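Ticket 159: Kumach router loses connection every evening
Opened by: Gebremedhin Nigatu
Status: waiting for customer

Hello support team. My Kumach router drops the internet each evening in September, mostly after 8 pm. The light stays green, but no page opens. After 5 minutes it comes back alone. I already changed the cable and did a restart, with no improvement.

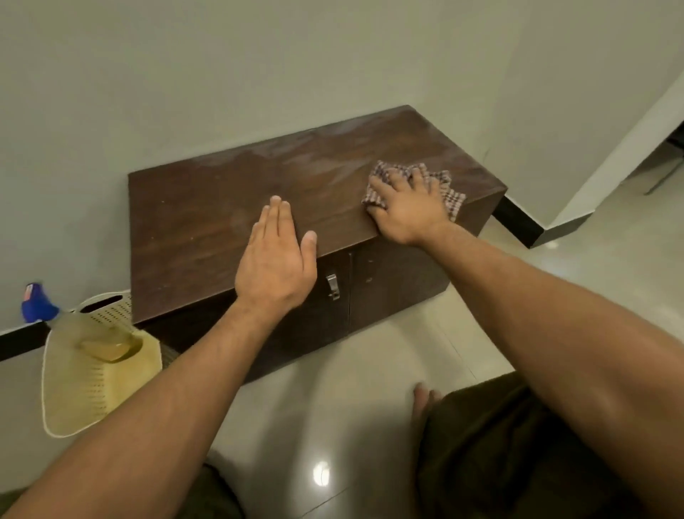

The log shows the message "lease renewal failed" 67 times. My laptop and my phone lose the connection at the same moment, so I think the fault is not in the laptop.

Reply from Drustutano support: Please install the newest firmware and set the lease time to 20 hours. Do you use a second router?

Update from Gebremedhin: Yes, there is an old Öztürkmen router in the bedroom. I did not know that it also gives out addresses. I have switched this function off and installed the firmware. 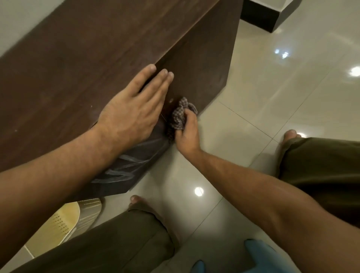
Left hand on top of the dark brown furniture, near the edge.

Yesterday evening there was one short drop at 9 pm, and the log had no new message. Please keep the ticket open until I can test two more evenings.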